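Odds and ends - your questions

Why do you sort on the bed?
I can spread everything out on the quilt and see what I've got: chargers, bottles, the Romantic Rose tin.
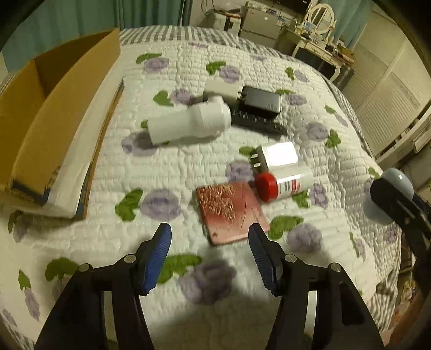
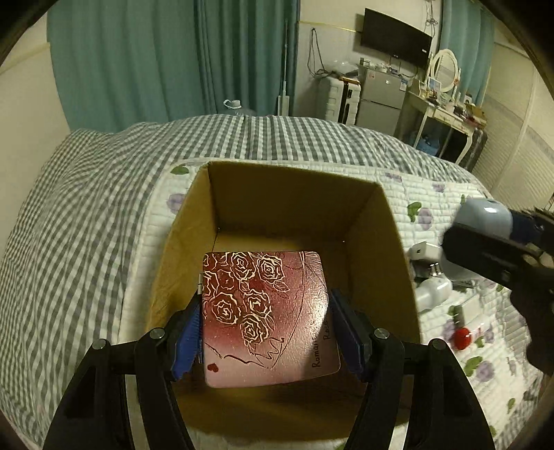

Do you keep old chargers?
Only if I know what they fit - otherwise they go on Saturday.

One box or several?
One. If it won't shut, I've kept too much!

Can I send you a question?
Please do, I love getting them.

Contact Valdis Ots | © Zirndale | Back to top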